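Flerkbridge Adult Learning — Call for Participants

Evening Computer Basics, Winter Group

We are so pleased to be opening our doors again for another season of evening classes, and if you have ever wished you understood the machine on your desk a little better, we would love to have you with us. Last year 78 neighbors came through the course (some of them twice, which made us very happy!), and we have room for a new group starting in December.

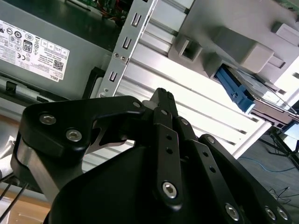 Photo: Flerkbridge Adult Learning / Debora Galli

You don't need any experience at all. You don't even need to own a computer. We have had retired bus drivers, new parents, a baker who came straight from her nap, and a father and son who argued pleasantly through every session. Classes meet on the second floor of the Lalon Building, and the evening usually begins with tea and whatever somebody has baked. The first weeks are spent on everyday things like email, saving family photos, and spotting a scam before it spots you. 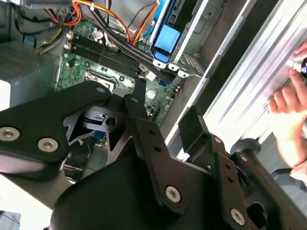
Yuxi Shen will be teaching again, and those who know her will tell you that she has never once hurried a person along. She likes questions, the more basic the better, and she stays late for anyone who wants to keep chatting. In week five she moves on to hardware, with a desktop tower opened up so that you can see the motherboard and learn what the main parts are called. It is many people's favorite evening — even the ones who planned to skip it.

The course is free for Flerkbridge residents, thanks to a grant of $2,423 from the Iseck Fund. If you live outside town, please write to us anyway and we will do our best to find you a seat.

To sign up, stop by the front desk or leave a note for Debora Galli with your name, a phone number, and anything you especially hope to learn. Large-print handouts are available, so do mention it if you would like them.

Posted 4/10/25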